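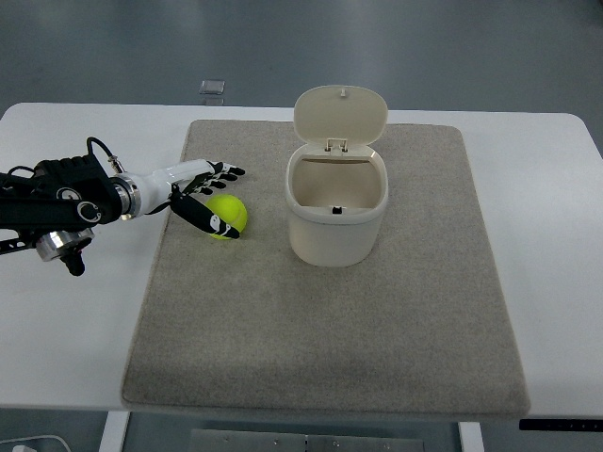
Week 3: Who pays for a degree?

Okay, last week I got carried away with the history and we ran out of time, so these notes pick up at student fees. Bring them to the seminar, please!

There are two basic stories about who should pay. In the first, a degree is mostly good for the person who gets it (better job, better salary), so that person pays. In the second, we all gain from having nurses, teachers and translators around, so taxes pay. Most countries mix the two, and the fights are over the mix.

Take our practice case, the college at Udel. It charges every student 2000 a year, whatever the subject. Now suppose it wants history to cost more than engineering. Before you read on, jot down who would notice first. I usually hear "the students", but I'd look at the departments, whose budgets follow enrollment.
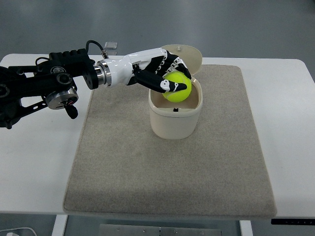 A robot hand holding a tennis ball over an open container.

Then compare Isum, where fees are flat and the college gets a block grant. Does a small department with 20 students survive there? Almost always, in my version of the case, but argue with me if you like.

For the seminar, read the Cáceres packet (the tables at the back are the useful part) and write one page on this: should price be used to steer what people study? Pick a side. I don't mind which one.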